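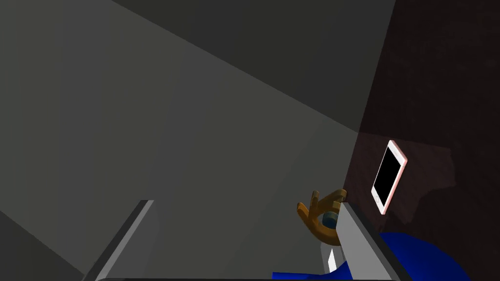
*A phone leaning against a reddish-brown wall, with an orange-brown hand-shaped object holding a small dark ball.*

I called Sawsan Khalaf on a Sunday morning and she was already annoyed. She'd been reading the coverage of the Worar ceasefire talks over breakfast, and she had opinions!

Khalaf interpreted at four rounds of border negotiations before she quit to teach, and she can't stand the word "breakthrough."

"Every paper had it," she told me. "What did they sign? Two pages. I've signed longer things to rent a car."

I asked what was missing. (I'd read the two pages myself, and I'll admit I thought they looked pretty good.)

"Who opens the road," she said. "It says the road to Brudholm will be open. Fine. Open by whom? If a truck shows up at night and the soldier says no, who does the driver call? You can have all the handshakes you like and that driver is still sitting there."

She told me about the Samarakoon draft, which I only half remembered. It had a whole section on checkpoints, with phone contacts on both sides and a limit of 14 hours on any closure. Both delegations hated it, she said, so it got moved to an annex, and then the annex got dropped.

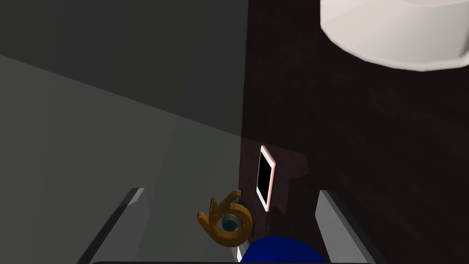
"And that was the useful part," she went on. "It was boring, it was ugly, we fought over one verb for 7 hours. I had no voice left by dinner."

So does she want our government to stay out of it? I figured she'd say yes, given how she talks about envoys. She laughed at me.

"No, I want them to stay longer! They fly in for the photograph and they're home by the weekend. Send somebody dull to Grulholm and leave them there until the trucks move."

I pushed her on sanctions too, which I'm for and she mostly isn't, and we went back and forth on that long enough for my coffee to go cold. She thinks they should come with a written way out. I think that gets read as weakness, and I told her so.

"By who?" she said. "By people on television?"

We're picking it up again after her exams are graded.

— Teodoro Magaña, April 2021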